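July 4, 2023. Notebook, price expectations work, Mabaso survey

Reran the household expectations model on the June wave after Karthikeyan fixed the weighting file. Usable responses: 3692 after dropping blanks and anyone who gave the same number for every horizon. Median one-year-ahead inflation expectation barely moves with the new weights. The upper tail does move, mostly in the Wetari districts, where renters were underweighted before.

Recall of the central bank's radio spots is coded 0/1 for now. Darlene wants it split by language of broadcast. Cell sizes in Ultosham get thin if we do that, 36 in the smallest. Leaving it pooled until the next wave.

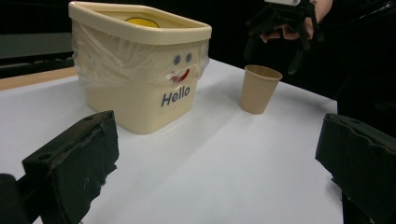
Does hearing the spots bring expectations closer to the target?
Among people who recall at least one spot, the gap to target is roughly 2 points smaller, but they also read more news, and with news reading controlled for the standard error covers most of the difference.

To do: rerun with food prices excluded from the perceptions question. Check item 7, the wording changed between waves and the Hetetti translation still says "cost of living" where the others say "prices." Fortin has the old questionnaires. Rodrigues to send the replicate weights. Do not use the May file, the district codes are shifted by one row.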